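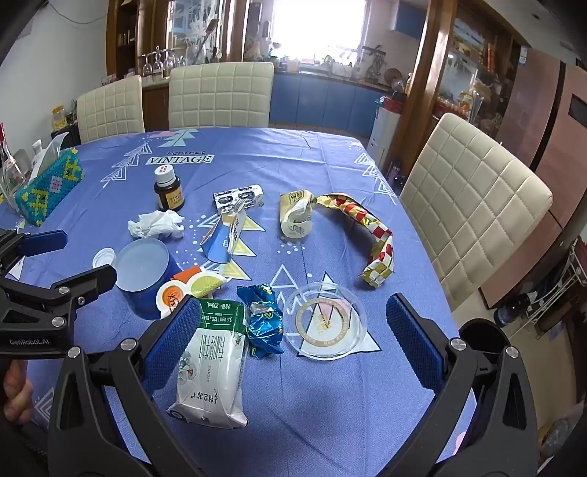 Fig. 1. Table clearing, both grippers in view over the wrappers.

Okay, on to the part of the course where you get your hands on things! Last week we talked about why a policy needs lots of examples. This week you'll record them, with the hand-held grippers, on ordinary household clutter. Citlali Pacheco ran the first Pritport sessions with me in October and most of what follows comes from her notes (the grumbling is mine).

Before you start

Work in pairs. Each pair owes me 40 clean demos by the end of the lab, and a demo is one object, picked up and put down once. If you fumble, keep going and mark it as a fumble in the log. I like fumbles, they're useful, just don't file them with the clean ones.

Open the fingers wide before you come in over the table. Last year I threw out almost 18 demos from one group whose fingers were half closed on the way in, and the model happily learned to bump into everything.

Thin stuff is the hard stuff. A bottle stands there and waits for you, but a flattened drink wrapper slides, folds, and hides under its neighbor. In Fig. 2 the right finger has the green one pinched with another long strip lying beneath it, and overlaps like that are worth extra tries. Come in low and slow, and don't help with your free hand!!

Fig. 2. Pinching a wrapper.

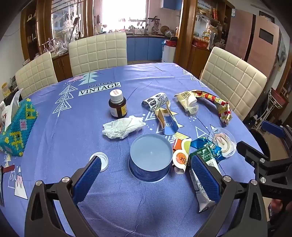 Logging your demos

One line per demo in the Rotier sheet: object, clean or fumble, and your initials. Skip the essays. Leave the clutter messy between demos, and swap roles with your partner every 4 tries so we get two styles of wrist.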